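Last updated: January 27, 2022

To: Gillow Street Food Buying Club list
From: Tobiloba Olatunji
Subject: Re: breakfast order, oats, and the minimum

Typing this between two other things so forgive the mess. Answering Kovard Lane's message first, then the rest.

> Hi all, our household skipped the last two breakfast orders and we'd
> like back in. Three things. Is the minimum still per household or is
> it for the whole club now? Can we split a case of instant oatmeal or
> does one family have to take the lot? And can we please, please go
> back to rolled oats in the big sack, the packets are a lot of money
> for what you get. Also the sheet still has August prices on it.
> Thanks, the Kovard Lane house

OK. Minimum is for the whole club. $485 per order, dry goods only, and Rustad won't load the truck for less. Was lower last year. They raised it, I complained, they were nice about it and kept it where it was. So no household minimum any more, order one box if you want one box.

Splitting cases, yes, always. Put your initials and how many boxes in the split column. If a case isn't full by the time I send the order I drop it, I'm not buying the leftovers myself again. Still eating maple from the summer.

Sheet prices. Yes, August, my fault. New ones going in tonight. Instant oatmeal went up a bit, cold cereal went up more, granola hardly moved. Please re-check your lines after I do it, expecially if you ordered by dollar amount and not by box. 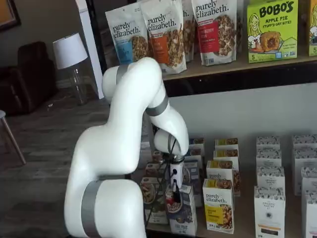 Now the sack. I'd like it too. Problem is the 47 pound sack has to be weighed out by someone, and last time it took most of a Saturday and there were oats in the hall for days. If two people will take it on, with a scale and clean tubs, I'll add it back next round. Not doing it alone. Reply to me off list if you're in.

For people comparing, packets vs rolled oats. The flavored packets are for mornings when a kid is standing there with a coat half on. That's what you pay for. Rolled oats cost a lot less per bowl and take five minutes on the stove, less if you soak them overnight with a little milk. Do apple in a pan while the kettle's going, cinnamon, pinch of salt, done. Freezes fine in muffin tins too, pop them out and keep them in a bag. We do both at our place. Packets on school days, pot on weekends.

Sugar, since it came up on the phone with somebody: read the side panel, it's different flavor to flavor even in the same brand. Plain is plain. You can cut a sweet packet half and half with plain oats and most kids won't notice. Mine did notice, but only the older one.

Storage. Boxes can sit on an open shelf, just off the floor and away from the stove. Once the inner packets are out of the box, put them in a tin with a lid. Sack oats need a proper sealed tub, moths will find them. If you do get moths, empty everything, vacuum the corners, wipe down, and freeze any grain you want to keep for a few days before it goes back.

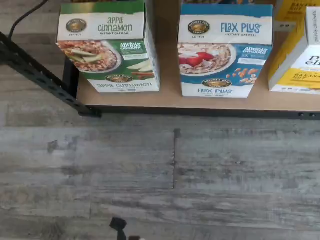 Can I swap flavors after the order goes in?
Only until I've sent it to Rustad, after that you'd have to trade with another household on the list.

Pickup. Clidari Hall, side door, same as before, after four. Bring your own bags, we have none left. If you can't come send somebody with your name written down, I'm not guessing whose box is whose again. Anything not picked up by the end of the evening goes to the pantry shelf at the hall and you still pay for it. Sorry but that's the rule we voted for.

Money. Pay before pickup if you possibly can. Checks ok, cash ok if it's exact. The float is at $100 right now and it can't cover anyone's order, so please dont ask it to.

Also, I've been keeping the totals on paper and I know some of you want to see them. We have spent a little over $2000 on breakfast stuff since we started, more of it oats than I would have guessed. I'll scan the pages when I find the cable.

One last thing, the split column. Initials, please. Last month there was a line that just said "us". Still don't know who us is. If it was you, you owe for two boxes of granola.

Gotta run, bus.

Tobiloba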